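Household Tips: Laundry and Folding
Can a machine fold it yet? Working notes, with settings for doing it by hand

Folding is the chore readers ask about most when the subject of home automation comes up. The short answer for November is that a machine will wash, dry and, in a few cases, sort. Folding remains slow, and sweatshirts are close to the worst case.

What a machine finds easy

Rigid objects. A mug has one shape. Once its position and orientation are known, the grasp can be computed and repeated. Dishwasher unloading, tin stacking and sweeping all fall on this side of the line to some degree.

Flat, rectangular cloth is the next step up. Tea towels, face washers and pillowcases have four corners and no front or back worth speaking of. If a machine can find two adjacent corners and lift them, gravity does most of the rest. Commercial laundries have fed sheets through folding equipment for decades, with a person clipping in the corners at the infeed.

What it finds hard

Garments with sleeves. A jumper dropped on a bed can lie in an effectively unlimited number of ways, and most of them hide the features a machine needs: hem corners, cuffs, shoulder seams. The usual approach is to lift, shake, lower, look again and repeat until enough landmarks are showing. The flattening stage takes longer than the folds.

Thickness is the second problem. Brushed knit compresses under a fingertip, so a two-finger grip that closes too shallow collects fuzz and one that closes too deep picks up both layers, plus whatever is underneath. Singling one layer out of two is a skill people perform by rubbing thumb against forefinger. Few grippers have an equivalent.

Times from our bench

Lorenz Schnyder ran the same cotton-blend sweatshirt through the folding cell at the Onbridge workshop, using the Baran arm and the Celtley vision package. Start condition: dropped from waist height. End condition: folded to shelf size, neck up.

Best machine run: 86 seconds
Worst completed run: 900 seconds
Runs attempted: 100
By hand, unhurried: under ten seconds

The 900-second figure was the cut-off, and that run finished right on it. Most of the lost time went to a sleeve trapped under the body. Starting the garment face up with both sleeves out removed most of the long runs, but then a person has done the difficult part.

The Famness countertop folder is a different sort of device. It needs the garment clipped on by the shoulders and it rejects heavy fleece. Fine for business shirts. For a household of four it saves very little, and it occupies bench space permanently.

Preparing a surface

The same setup helps a person and a machine.

1. Use a surface with some grip. A fleece blanket on a bed or table holds a knit in place while you smooth it. On bare laminate the hem travels.

2. Choose a contrasting colour. Grey on red is easy to read for eye and camera alike. Grey on grey loses the edge of the sleeve.

3. Plain is preferable to printed. Bold lettering underneath gives a vision system false edges. People can ignore this.

4. Keep the rest of the load off the folding area. A second garment touching the first is read as part of it.

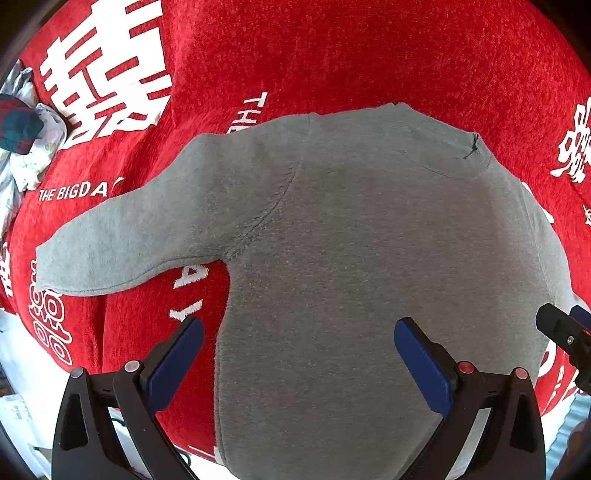

Sweatshirt on red fleece, one sleeve out to the side. White characters and lettering on the blanket are the sort of background covered in item 3.

Folding a sweatshirt by hand

Lay it face up, neck away from you. Smooth from the neckline down with a flat palm; pulling at the hem stretches the rib.

Run a finger along the armhole seam on each side. The first fold line starts a few centimetres inside it, toward the neck.

Bring one side in along that line, then turn the sleeve back so it runs parallel to the body. Repeat on the other side. The cuffs should stop short of the bottom hem — if they project, angle the sleeve fold slightly more.

Fold the hem up to the neckline once for a shelf or twice for a drawer. Heavy fleece takes one fold only.

Loose threads: trim with small scissors, leaving a few millimetres. Do not pull, particularly near a shoulder seam. In machine trials a loose thread is also worth removing beforehand, as it will snag in an open linkage.

Buy or wait

Wait. A dryer with a decent moisture sensor will do more for the weekly workload than any folding device we have had on the bench. For towels only, a guided folding board costs little and stores flat behind the laundry door.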